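Participants wanted: household arm handling trial, second round (Skestham)

Paid, part-time, fixed term. Adults only. No technical background needed, and we'd slightly prefer it if you hadn't got one.

Flurner is looking for 17 people to work alongside a tabletop robot arm in an ordinary furnished living room in Skestham, and to tell us in plain words when it does something it shouldn't. The first round ended early. You ought to know why before you apply, so that comes first and the money comes after.

What went wrong

In February the arm was nesting and un-nesting metal bowls, a job it had done all week. On the Friday it closed on a rim, lost its grip, and then carried on as if it still had hold of the bowl. It swung across the table at full working speed with its fingers shut on nothing. The participant had leaned in to pick the bowl up, as most of us would, and was struck on the forearm. Bruising, no break. The stop button was pressed and the arm took 3 seconds to come to rest. It should have stopped at once.

The maker of the control software, Dromeven, has put this down to a grip sensor reading "held" when it wasn't, and has sent an update. We have fitted the update. We have read their report twice and I still can't find the part that explains the slow stop. The word "resolved" is used a good deal. Until somebody shows me a cause I'm treating the stop fault as open, and you should too.
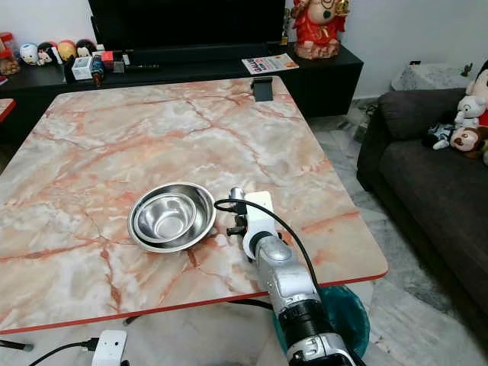

So the second round is built on the assumption that it will happen again. The arm now runs at reduced speed whenever a person is in the room. There is a second stop, wired straight to the power supply, which doesn't ask the software's opinion. You will hold it yourself. Nobody reaches over the table while the arm is live, including our own staff, who were the worst for it last time.

What you'd be doing

Each session has 30 short runs, mostly picking up, moving and putting down kitchen things. You set the items out with the power off, step back, start the run and watch. Afterwards you fill in a sheet: did it have hold of the thing, did it seem to think it had, did it stop when told. On some runs you'll be asked to press the stop for no reason at all, and we time what follows. It is dull work for long stretches, and dull work is when people lean in.

You would need to be

- able to stand for most of a morning, with breaks
- comfortable saying "I don't like that" to someone who is plainly in a hurry
- free of any pacemaker or other implanted device (a condition of our insurance)
- willing to be filmed, hands and voice included

If you've worked in a kitchen, a nursery or on a factory floor, do mention it. People from those jobs tend to spot trouble early.

Pay and terms

£308 for the full set of sessions, paid in two halves. If you stop part way you keep whatever you've earned up to then and you don't have to give a reason. If we stop the trial ourselves, you get the lot. That last line wasn't in the first round's terms and it should have been.
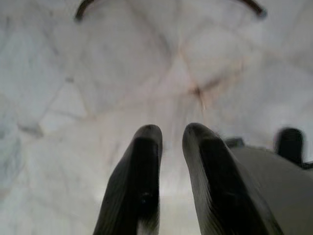 Moynihan, reading a draft of this advert, objected that it would put off everyone sensible and leave us with thrill-seekers. The reduced speed alone makes a repeat injury very unlikely, Moynihan says, and a gripper that misreads a bowl now and again is what any trial of this sort is meant to turn up.

I take the second point. On the first, "very unlikely" was also the wording in the risk assessment we all signed in January, so I've left the advert as it was.

How to apply

Write a few lines to the trials desk at Flurner, Skestham, saying why you're interested and when you're free. No CV. Please describe one time you stopped a job because it didn't look safe, or one time you wish you had. We'll ask you in for a short visit with the arm switched off, and you can look over the Dromeven report and our own incident notes while you're here. Ask for them at the desk if they aren't already out. Travel to the visit is paid whether or not you go on to take part.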